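トーフト版画工房の作品集(Wikamwood刊)、入荷分の検品が終わったので仕様をメモしておく。全166ページ、糸かがり上製本、本文はマット系の塗工紙。

収録は木口木版とリノカットが中心で、図版はほぼ原寸。判型に収まらない7点だけが縮小掲載で、縮小率は巻末の作品リストに記載がある。

刷り色の再現は5色印刷。通常の4色に特色グレーを1版足している。薄墨の階調は旧版より分離が良い。黒のベタはやや浅め。
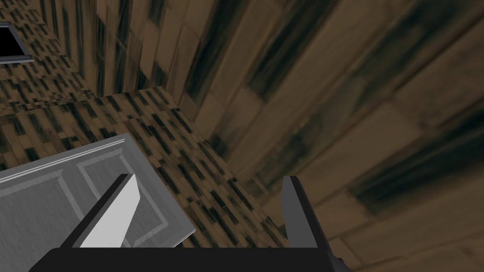 グレーの面と白い2本の平行線。レンダリング画像。

論考は2本。前半はVillosden時代の版木の再利用について、後半は摺りの圧と紙の含水率の関係。後者は数値表つきで、実作者にはこちらのほうが使えると思う。

誤植を1か所確認。図版目録でDrurlow連作の技法が「銅版」になっているが、本文の記述どおり「木口木版」が正しい。版元には連絡済み。正誤表は11月の出荷分から挟み込みになるとのこと。

同じ連作のグリーティングカードも継続して扱う。二つ折り、封筒つき、中面は無地。用紙が前回より厚くなったため、万年筆のにじみは減った。裏抜けもなし。

書籍の通販は1冊ずつ段ボールで角当てをして発送。カードのみの注文は厚紙封筒になる。店頭の見本は入口左の平台に置いてある。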